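Ticket: Trip sign-up form drops members after payment
Club: Vasilakis Paddlers
Opened by: Kipchumba Mosoti, trips secretary
Opened: 10/18/26
Status: Closed

Original report

We use the Leditz membership system for our trip bookings. The sign-up page for the Sirngate weekend opened to all members at noon. People pay the deposit, get the receipt by email, and then their name does not show on the trip list. The list on my screen has 17 names. The payments page has 21. The missing four have all forwarded me their receipts, so the money went through.

I need the list to be right because the bus seats, the bunkhouse beds and the boat allocation are all filled from it. The bunkhouse wants final names in 7 days.

What I tried before writing in:
- Logged out and back in. Same list.
- Opened the list on my phone. Same list.
- Exported it to a spreadsheet. The export has 17 rows too.
- Asked one of the missing members to sign up again. The page told her she was already booked.

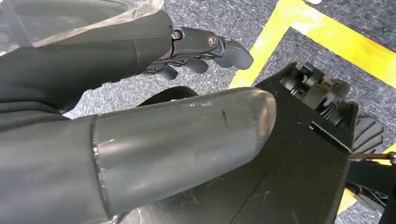 That last one makes me think the booking exists somewhere and the trip list is hiding it. I have told everyone else not to try a second time in case they are charged twice.

Reply 1 - support

Thanks for the detail. Please check two things. First, is the trip capacity set higher than the number of people signed up? Second, is there a filter on the list? It sits behind the small arrow next to "Status" and it stays on after you log out.

Reply 2 - Kipchumba

Capacity is 80, left over from the open day in March when I copied the event. No filter on status. I cleared everything in that menu anyway and reloaded. Still 17.

I did notice that all four missing people are new this year. Two of them came to us from the Rarna pool sessions and the other two joined at the start of the season. There are other new members who do show up, so I don't know if it matters. 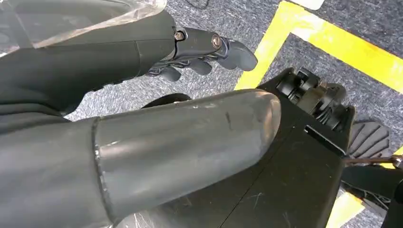
Dark gray forearm with a rounded end cap, pale scuffs on the surface

Reply 3 - support

It may matter. Can you open one of the missing members and look at the "Swim declaration" line? If the event was copied from an older one, it can carry over a rule that keeps anyone without a declaration off the trip list. The deposit is taken first and the rule is checked after it, so the member still gets a receipt.

Reply 4 - Kipchumba

Found it. All four have a blank declaration. The new members who do show up filled theirs in on paper and I typed them in myself last month. The open day did have that rule switched on.

I don't want to remove the rule, as we do need the declaration before anyone gets in a boat. I would like to see these people on the list with some kind of mark next to them. 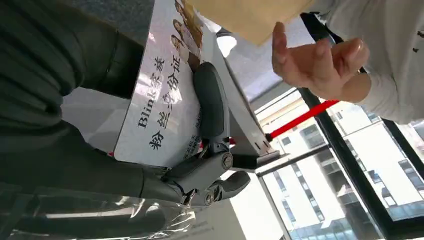
White card reading "Blink家族" and "粉丝身份证", held in a dark gray gripper

Reply 5 - support

You can do that. Go to the event, then Rules, then change "Hide until complete" to "Show as pending". Save it, then press "Rebuild list" at the bottom of the same page. The list will not change until you press that button.

Reply 6 - Kipchumba

Done. The list now shows 21, with four marked pending. I emailed the four a link to the declaration and three have filled it in so far. Their marks cleared without another rebuild. I have also brought the capacity down to match the bus.

One request - please move the rule check to before the deposit. Happy for this to be closed.

Closing note - support

Cause: visibility rule carried over from a copied event. Fixed by a settings change. Request about the order of checks passed to the product team. No refunds needed.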